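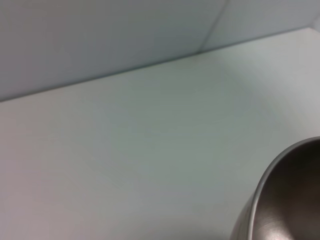 Matte off-white top against a pale grey-blue wall, at the inside corner.

Skokance worktops and desks: your questions

What finish does the Skokance top have?
It is a smooth matte finish in off-white. There is no grain or pattern. The same finish is used on the desk, the side table and the long bench.

Will it match my white walls?
Probably not exactly. Off-white picks up the colour of whatever is near it and changes through the day, so the same top can look slightly pink in one room and slightly green in another. Order a sample and leave it against the wall for a day before you decide. Samples are free and you can have up to 5.

Which wall colours go well with it?
Customers most often ask us for pale greys and blues. Gullorow is our own paint range and has several of both. A wall a shade darker than the top gives a clear line at the back.

How do I fit a top into a corner?
Measure the back wall in three places and the side wall in two, and use the smallest figure for each. Few corners are a true right angle. If yours is out, send us the measurements and we will cut the end to suit. Cutting adds 5 working days to the order.

Should I leave a gap at the wall?
For a freestanding desk, push it up close and leave it. For a fixed worktop, follow the gap shown on your fitting sheet and fill it with the sealant supplied. Smooth it with a damp finger and leave it overnight – don't lean anything on the joint until the morning.

What sizes are there?
Standard tops are 1000 mm wide. The shallow version is 400 mm deep and the full version is 63 cm deep. Anything else is made to order.

How do I clean it?
Use a soft cloth, warm water and a little washing-up liquid, then dry it. Avoid scouring pads and cream cleaners, as they leave shiny patches on a matte surface. For ink or felt tip, try Raju cleaner on a small area at the back first.

Fingers leave marks. Is that normal?
Yes, all matte finishes do this to some extent. Wipe with a dry microfibre cloth. Hand cream and cooking oil need the washing-up liquid.

Can I put hot pans on it?
No. Use a mat or a trivet. Mugs are fine.

Can I have a cable hole?
Yes, on any top. Tell us which side when you order. We can't drill one after delivery.

Can I paint the wall after fitting?
You can, but it is easier before. If the top is already in, run low-tack tape along the back edge and take it off while the paint is still wet.

Do you fit as well as deliver?
Fitting is done by Edirer and booked separately. They work weekdays and Saturday mornings.

Who do I contact about a damaged top?
Email Fergus Galbraith in customer care with your order number and a photo of the damage. Please keep the packaging until you have had a reply.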